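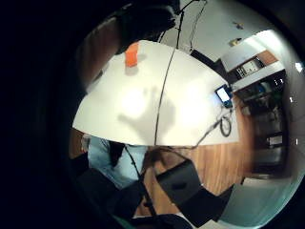
Moving a home office into the spare bedroom: white desk or wood desk?

Forum: Home Office and Small Spaces
Replies: 8

pullier_dan
We're turning the spare bedroom into an office in September. The room faces north and gets poor light until the afternoon. I have it down to a white desk for 208 dollars or an oak one that costs a good bit more. My wife says white will look dirty in a month. Does anyone here have one they've used for a few years?

mossgate
I've had a white top for four years. Coffee wipes off. Ballpoint does not, so use a blotter if you write by hand. In a north room I would go white without thinking much about it.

Nadix
Disagree. White is hard on the eyes if you have a lamp over it. I had a bright bulb straight above mine and the glare in the middle of the desk gave me headaches by 3 p.m. I sold it and bought walnut.

mossgate
That's a lamp problem. Move the lamp to the side and put a shade on it.

Nadix
I did move it. Then my hand threw a shadow on whatever I was writing. I'm right-handed and the only outlet was on the right.

Amber Bunting
Put the lamp on the opposite side from your writing hand and run an extension cord along the back of the desk. Mine is clamped to the back left corner. I also dropped from a daylight bulb to a warm one, and I have not had glare since. My desk is white, from a used office furniture place, and I've had it through 2 moves.

Thongsuk_K
Whatever color you pick, plan the cords first. Every cord shows on white. A black charger cable across the top looks like a crack from the doorway. I paid 20 dollars for a tray that screws in underneath and it was the best money I spent on that room.

pullier_dan
Good point on the cords. There is one outlet, behind where the closet door opens. Would a grommet hole be better than running them off the back?

Thongsuk_K
Off the back if the desk can sit two inches from the wall. You can't undo a hole, and it will be in the wrong place when you rearrange.

Utar
I'd drill it. Mine has been there for years and I use it every day. A desk pulled off the wall collects pens and dust behind it.

Nadix
Still say wood. You'll be looking at it eight hours a day.

pullier_dan
Going with white and a side lamp. No hole for now. I'll measure from the outlet tonight before I order the tray.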